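Setting Up a Small Prep Table With Paper and Tape

Last updated: 14 Jul 2021

A kitchen with two feet of counter gets messy fast. The cutting board drifts over to where the clean dishes go, the rag ends up under the bread, and the knife disappears. Marking out the table fixes most of this. It takes 16 minutes the first time and less after that.

What you need

A roll of brown paper wide enough for the table
Painter's tape in a color that shows up well, such as blue
A cutting board
A shallow tray
A plastic bin with straight sides

Covering the table

Wipe the table and let it dry. Roll the paper out with the curl facing down and tape the corners first, then the long sides. If you need two widths, overlap them by an inch and tape the seam flat. Crumbs get into an open seam and stay there.

Dark paper hides tea and beet stains better than white. Change it when it starts to tear. At my house that is every week, or twice a week in December when there is more baking.

Marking the zones

Run one strip down the middle and one or two across. Then add lines at the sides wherever your things need them. The lines can slant. Tear the tape by hand and leave small gaps where strips meet if that is easier, as they make no difference to how the table works. Press the ends down hard with a spoon, or they will lift when you slide a tray over them.

Give each zone one job. I keep the board in the middle, the tray on one side and the bin on the other. For lemon slices a butter knife can stay on the board for lifting and spreading, but do the cutting with a small serrated knife. 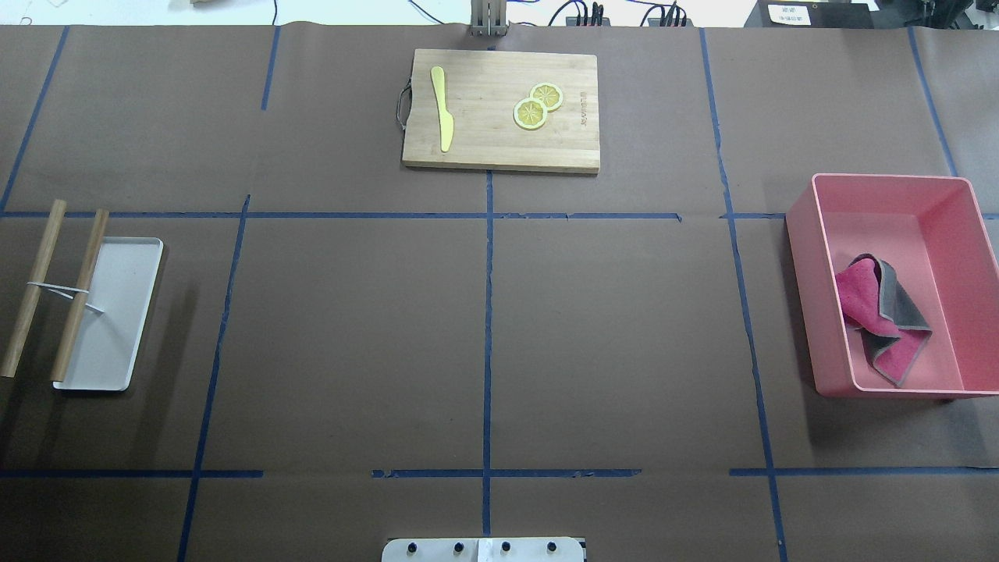

Keeping rags in a bin

A damp cloth left on brown paper will soak through and leave a soft spot. Drop it in the bin and hang it up when you finish. A two-color cloth is handy: one side for the board, the other for spills. Wash the bin with the dishes on the same day.

Choose a bin in a bright color. Mine came from the Siner shop in Drerndale and cost less than the paper.

Long sticks and skewers

Loose sticks roll. Put a rubber band around the middle of a pair and they stay where you set them down. Take the band off before they go anywhere near heat. The sticks can lie across a tray, but leave them off the board, where they get in the way of the knife.

Moving things around

Leave at least one zone free for whatever comes out of the oven or off the shelf, and put a trivet there for hot pans. If you are left-handed, swap the bin and the tray. Try the layout for one meal before you press the tape down for good.
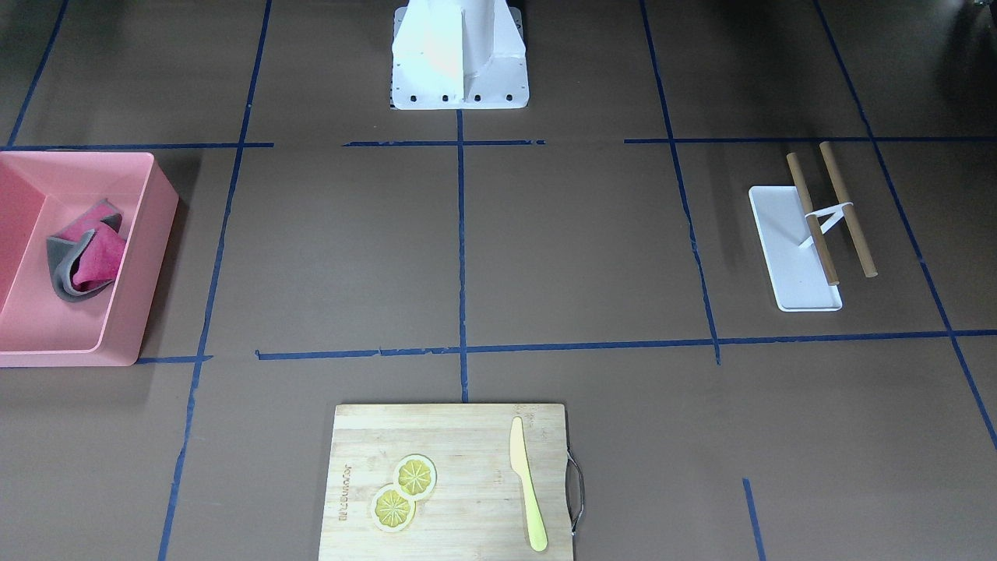
Pink bin at the left, white tray across from it, tape lines between.

Taking it up

Peel the tape slowly, pulling it back over itself at a low angle. Any glue left on the table comes off with a little cooking oil on a rag, followed by dish soap. Fold the paper inward so the crumbs stay inside. Tape with food on it goes in the trash.

Contact: Narendra Upadhyay, Rastogi Home Tips | Copyright 2021 | Back to top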